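From: Su-chen Kao
To: cellar-list
Subject: Re: [cellar] Sediment after second racking, and a storage question

On storage first, then the sediment. Hsiu-ying Peng wrote:

> I racked the plum wine for the second time in May and it has thrown
> another layer in the carboy. It is thin, light tan, and lifts when I so
> much as walk past. Pectic enzyme went in at the start at the packet
> rate. Gravity has not moved since the first racking. Should I fine it,
> rack again, or leave it alone and bottle in the fall?
>
> Also, do you store upright or on the side? I am out of floor space and
> looking at putting up shelves in the back hall. The old Etberg notes say
> on the side, always, but they were written for grape.

The Etberg notes assume natural cork and several years of aging. Neither applies to most of what gets made on this list. A cork dries out if the wine never touches it, so a corked bottle meant to be kept goes on its side. Crown caps and screw caps have no such need. Agglomerated corks sit in between: I lay mine down past six months and leave them standing otherwise.

For a wine that is still dropping sediment, standing is better. The lees collect in the base, where the punt holds them, and you can pour most of the bottle clear. Laid down, the same lees spread in a long streak along the side and come up as soon as you tilt for the glass.
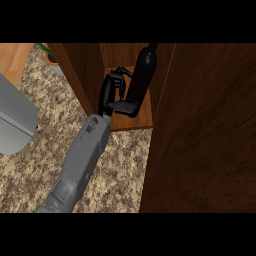
Shelf depth matters more than people expect when they draw up plans. A standard 750 ml bottle is a little under 12 inches tall, and a compartment built to exactly 12 leaves no room to tip the bottle forward on the way out. Allow 14. You want to be able to get a grip on it and lift before you pull, so the base does not drag. A black bottle standing in a wooden unit, leaning slightly as it is held, is the position to plan for: on the way out the neck moves through an arc, and whatever is above has to be out of its way. Wood is fine as a material if the back hall is dry. Fasten it to the studs. Full bottles weigh close to three pounds each and a modest unit carries a serious load.

Light: dark glass helps but does not excuse a window. If the hall gets sun in the afternoon, hang a cloth over the front.

Now the sediment. A light tan layer that lifts easily is most likely yeast with some pectin haze in it. Plum is bad for pectin, and the packet rate is written for fruit with less of it. I use double on plum and have never regretted it. To check, put 2 ml of wine in 8 ml of methylated spirit, shake, and wait half an hour. Strings or clots mean pectin. Throw the sample out afterward, do not taste it.

If the test is positive, dose enzyme again at the full rate. It works more slowly in the presence of alcohol, so give it a month at room temperature. If the test is negative, wait. Fining a wine that is clearing by itself strips flavor — plum has little enough to spare.

I would not rack a third time yet. Each racking picks up oxygen, and a dusting of lees does no harm over a summer. Top up the carboy, check the airlock, and add one Campden tablet per gallon if you did not do so at the second racking.

On Dridora's question from last month about the Prestov corker: mine seats the cork too deep as well. There is a lock nut on the plunger rod. Back it off two turns, lower the stop, and try it on an empty bottle.

Su-chen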